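Progress Report No. 2: The Drovton Repair and Lending Library

To: the small grants desk, Clodura Fund
Period covered: up to the end of May

12 shares | 3 comments

You asked us to be frank in these reports, and to keep them under four pages. The first report managed neither, so I have tried harder.

Where we are with the lending side

The lending library opened in the spring with a catalog, a counter and a sign that the printer had centered by eye. People can borrow household tools and small appliances for up to two weeks. The catalog now runs from hedge trimmers to a fondue set, and the fondue set has a waiting list. I had budgeted for a public hunger for torque wrenches. The torque wrenches are in excellent condition and are likely to stay that way.

Late returns are the main headache. Our original plan was a polite text message, followed by a less polite text message. Members took the first as a courtesy and the second as a sign that we were thinking of them. We have switched to a small deposit, handed back at the counter, and the steam cleaner has since come home from what I can only describe as a sabbatical.

The proposal said that every item would be checked on return. We do this for anything with a plug or a blade. Everything else gets a glance, and after one cake pan came back with cake in it, a slightly longer glance. I would like to keep the glance. A full check of a stepladder takes longer than most people use the stepladder.

Where we are with the catalog software

The grant paid for a subscription to Umalik, the inventory system named in our application. It does what it says, plus a number of things it doesn't say. For most of April it listed every item as belonging to the category "Boats." Support was friendly and replied each time with the same article on how to add a boat. The problem cleared up overnight after an update, and we kept a printed list at the counter until we trusted it again. We still keep the printed list at the counter.

Reservations can now be made online. Members like this, apart from those who prefer to come in and ask whether reservations can be made online.

Where we are with the mending classes

The textile classes are the part of the project I worried about most, and they have needed the least from me. The application promised a beginner course in hems, patches and zippers. We ran it in the Lu Street annex, which has a concrete floor and the acoustics you would expect. The first session filled in a day. Somebody brought a tent.

Zippers have been moved from week two to week three on the advice of everyone who attempted them in week two. Patches went well. The darning session produced a pair of socks that could be used as doorstops, and their owner was thrilled with them. We have also added a short class on laundering and fabric care, at the request of people who had mended a sweater beautifully and then washed it down to the size of a mitten.
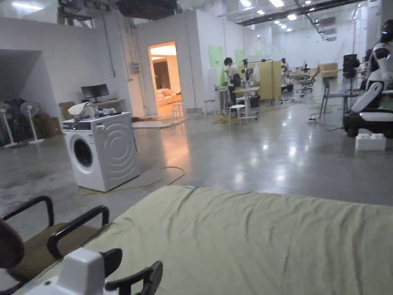
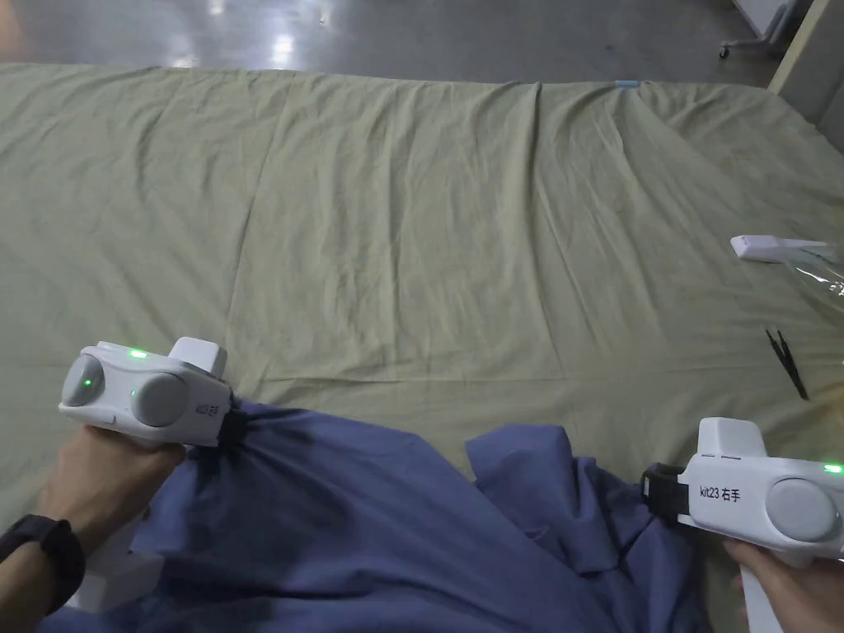
The fabric care class is free to members and will run again in the fall if you agree to the budget change below. It covers reading care labels, sorting, stain removal and the storage of wool. Stain removal is what people come for. They bring the stain with them, along with its full history, and the history has to be heard before work can begin. I now allow 15 minutes for this in the timetable.

We are still short of a good instructor for machine sewing. Two people applied. One withdrew on learning that the classes are in the evening, which was the first line of the posting, and the other would teach only curtains. I have not ruled out curtains.

What has not gone well

The bike stand. We said it would be outdoors and open to all by the end of this period. It is indoors and open to me, as it blocks the supply closet and I have to climb over it to get at the tape. The ground outside turned out to need a permit for drilling, and the permit office wanted a drawing. I made a drawing. They wanted a different kind of drawing. A second one went in during May and I am told it is being looked at, presumably by someone wondering why the bike has no pedals.

Our outreach to landlords has also been slow. The idea was that apartment buildings would pay a flat fee so tenants could borrow for free. Over 40 letters went out. The replies were mostly from a heating company that seems to have ended up on the list by mistake and is quite keen. I suggest we drop the letters and go in person, starting with the buildings nearest the library.

Money

Spending is under budget, mainly on account of the bike stand, whose installation costs nothing while it sits in front of the closet. The Umalik subscription went up at renewal and I covered the difference from the printing line. Printing could spare it. The sign, as mentioned, was done by eye, and the printer took something off the bill.

I would like permission to move the unspent landlord mailing money to class materials. Thread, needles and interfacing get used up faster than I guessed, and the seam rippers go home in people's pockets. The full table is in the attached spreadsheet, on the tab called "Boats," which I have been unable to rename.

Next period

The plan is to get the bike stand outside, run the mending course again with zippers in their new position, and find a sewing teacher with interests beyond the window. I also mean to do a proper member survey. The last one was a jar with slips of paper, and it told us that the hours should be longer, that the hours were fine, and that someone wanted a second fondue set.

I have priced the fondue set. It is on line 15 of the spreadsheet, and I would be grateful for a yes or no before the weather turns.

Submitted by the project coordinator, Drovton Repair and Lending Library

3 comments | Share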